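Tirkero Open Day - FAQ

When is it?
Sunday 3/10/19, doors at 2. Gosselin building, side entrance.

Do I need to book?
Yes for the gripper demo, 40 places. The rest just walk in.

What's in the demo?
Household stuff, picking and sorting. Hand-held grippers, two at once. You can ask questions the whole time.
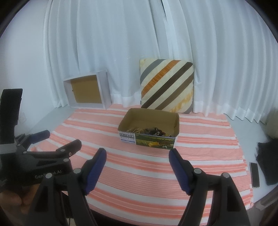
Grippers at the cloth, beads in the cardboard box.

Can kids try?
With an adult, yes. Keep fingers clear of the linkages pls.

Parking?
Turkex lot, free. Istik lot is closed since January, dont use it.

Lost my booking email?
Call ext. 479, we'll resend.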